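Cloutier Ridge Trail Reopens With a New Loop to the Falls

Jul 19, 2026

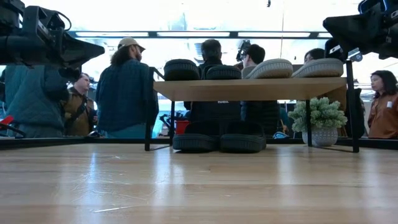
Hikers in Wusville can finally walk the whole Cloutier Ridge Trail again, and the wait was worth it! The upper section reopened this weekend after a washout closed it in December, and the trail crew has added a brand new loop that takes you right down to the foot of Gondico Falls.

The full route is now 8 miles, starting from the gravel lot at the end of Rudgate Road. The first mile is gentle, mostly shady, and fine for kids. After the second footbridge it gets serious, with a long set of switchbacks (39 log steps at the steepest part, and your calves will feel every one) before the trees open up and you get your first look down the valley.

"We had people asking for that falls loop for years," said Annick Dufour, who led the trail crew. "The old path just stopped at a fence above the water. You could hear the falls and never see them."

You can see them now. The new loop drops off the ridge to the left, winds through a stand of hemlock and comes out on a flat shelf of rock near the pool. It was packed on opening morning – 117 hikers signed the book at the trailhead before noon – but there was plenty of room to spread out for lunch, and the spray felt wonderful after the climb.

Manikandan Marar drove up from the coast with his two daughters and was already planning a return trip in the fall. "The girls want to see it with the leaves turning," he said. "I want to see it with fewer stairs, but I'll come anyway."

The high point of the ridge is 972 feet above the parking lot, and on a clear day the view goes all the way to the lake. Yu-ting Siu, a birder who walks the lower trail most mornings, recommends getting there early for the thrushes, which sing from the hemlocks until the day warms up. She also suggests going counterclockwise, so the log steps come on the way down.

A few things to know before you go. The lot is small and fills up fast on weekends, and parking along Rudgate Road is not allowed past the mailbox cluster. Dogs are welcome on a leash. There is no drinking water after the trailhead pump, and the rocks by the pool are slick, so wear something with decent tread.

Rosaire Kowalchuk will lead a free guided walk to the falls next Saturday, leaving from the lot at 8 a.m. Sign up at the trailhead board.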